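Clearing Paper and Wrappers Off a Play Table

Posted under: Floors and Small Tables

A low table in a kids' corner fills up faster than any other surface in the house. Snack wrappers, tissues, pieces of box, drawing paper. It takes up to 13 minutes to clear if you do it in the order given below, and longer if you start with whatever is closest.

Scraps on and near the table:
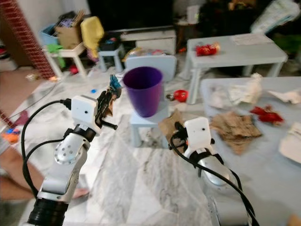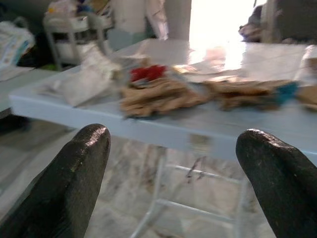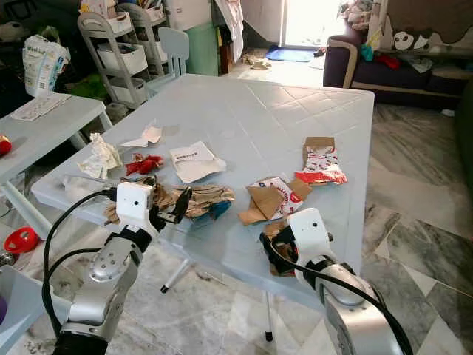 Start with the toys on the floor. Pick up the figures and small pieces first and put them in their own bin, well away from the trash bag. Small parts get thrown out by accident when they're mixed in with paper. Check under the table too.

Cups go to the kitchen next. A cup left on a chair seat will get knocked over once you start moving things.

Then the table. Use two bags, one for trash and one for recycling. We use the 40-liter Trundow bags because they stand open by themselves, but a paper grocery bag works fine.

Brown paper and cardboard: flatten it and put it in recycling. Shake out crumpled sheets before you fold them. Crayons and stickers end up in there. Cardboard with grease on it goes in the trash, at least where we live. Check your own pickup rules.

Tissues: trash, always.

Food wrappers: trash. If a wrapper has a cardboard tab, tear the tab off and recycle it.

Printed sheets: read them before tossing. Ours have included a school form and the warranty card for a Grestier lamp.

Wipe the top last. Textured plastic holds crumbs in the pattern, so go over it with a dry brush and then a damp cloth with a drop of dish soap. An old toothbrush does the corners. Skip the scouring pads. They dull the surface.

Tile floors show everything. Sweep toward the middle of the room and pick up the pile right away.

We do this every Tuesday evening before the bins go out. If the table still fills up by the weekend, hang a small bag from the nearest door handle. Empty it when it's half full.

Next: getting crayon off plastic chairs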